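4.6 Handing a sorting station over to the arm

Read this before you sign off on the Mudomen cell. The sales sheet says the arm "frees up" the sorter. At Lorkness it changed what the sorter does all shift, and the pay grade stayed put.

1. Press Hold and wait for the amber lamp.
2. Set the blocks on the board by hand.
3. Step back past the floor line, then press Run.
4. Log every stop, including the short ones.

Caution: Hold does not cut power. Use the red switch before reaching in.

Note: The 3,936 cycles quoted by Harb were run with no one resetting the board. Ask who will do that on your floor.

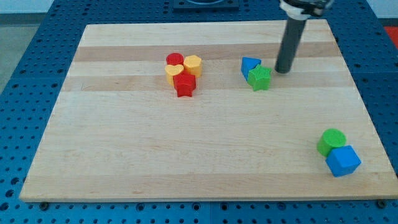 5. After 58 cycles, press Hold and compare your stop log with the screen. If they differ, keep the paper one. Maysoun Moussa on the day shift has the blank forms.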